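4 Jul 2025
By Agnes Leckie and Alfie Catterall

We use cookies to remember your reading settings. Accept / Manage

Equipment Plan for a Household Tidying Test Station

1. Purpose

The department asked for a purchase plan for one test station on which a two-armed robot can practice putting away household items. The robot itself is already paid for. Our task was to price and rank everything else: furniture, test objects, hands and spares. The spending limit is $400 for furniture and objects. Hands are charged to a separate line.

Slippers on a shoe rack were chosen as the first task. They are cheap, they deform a little when gripped, and each one has a clear correct place.
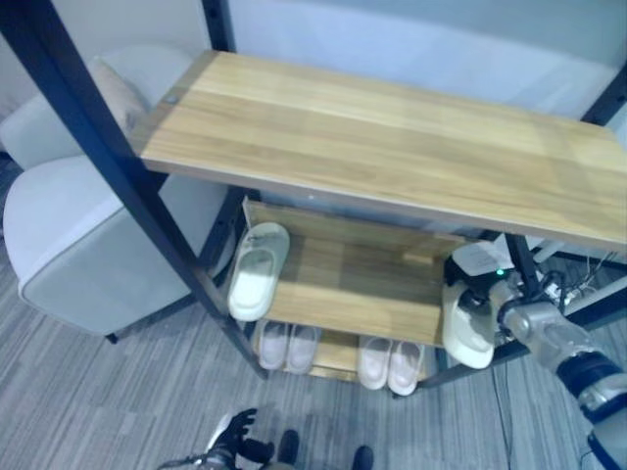 2. Furniture

Two racks were compared, the Ovley and the Tindall. Both have three levels and a black metal frame. The Tindall has a fixed middle shelf. The Ovley can be reset in steps, so one unit covers several test heights. We recommend the Ovley, with one spare set of shelf screws. Existing carpet and chairs stay as they are and cost nothing.

3. Hands and spares

Three suppliers were asked for quotes in February and only Vedberg and Malteo replied. Vedberg quotes a lead time of 20 working days for a complete hand. Malteo sells fingers and pads separately.

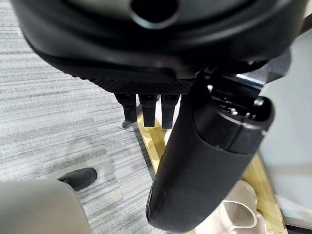 Spare parts should be budgeted by wear and not by list price. A complete hand is the most expensive item and the least likely to be replaced whole. Contact surfaces go first. The crosshatch pad at the lower edge of the housing is the kind of part we would stock, and the small scuffs near the lower end of the padded black segment suggest adding covers to the same order. The Malteo pad and cover kit is $249. One kit per term is enough for the planned hours.

4. Test objects

We budget for 8 pairs of slippers in more than one style. Closed and open toes should both be included, because the strap or opening decides where a finger can go. Sizes should be mixed. Identical pairs would make the task too easy to score well on.
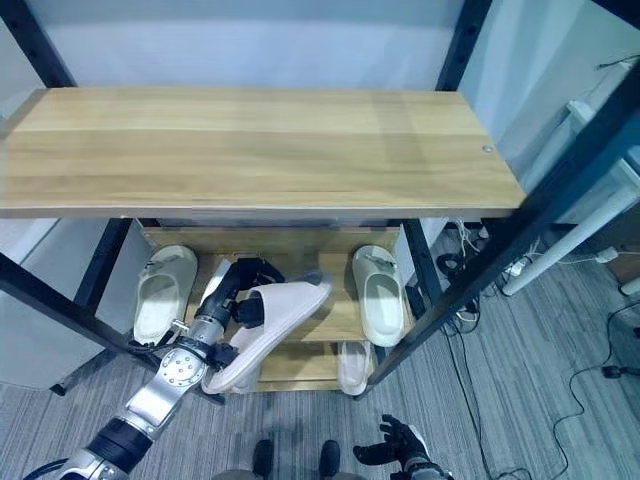
Figure 3. Slipper held in front of the middle shelf.

Objects are to be logged by pair and replaced when the sole no longer holds its shape. A box of assorted returns from a shoe outlet would also serve, if purchasing rules allow it.

5. Floor and cabling

Floor space around the rack has to allow for the feet, both elbows and one operator. Cable covers and two longer power leads are in the plan at low cost. They should be ordered with the rack to save a second delivery charge.

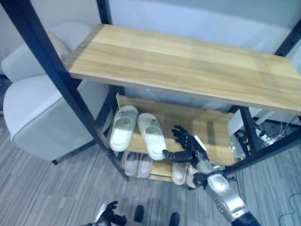 Should the hand be bought before the rack?
Order the rack first. It arrives sooner, and shelf heights can be fixed while the hand is still on order.

6. Open items

The Vedberg quote does not state whether calibration is included. Delivery for the Ovley is priced to the loading dock only. Both points are with the suppliers, and the ranking in section 3 may change when they answer.

Contact: Agnes Leckie, project office | Back to top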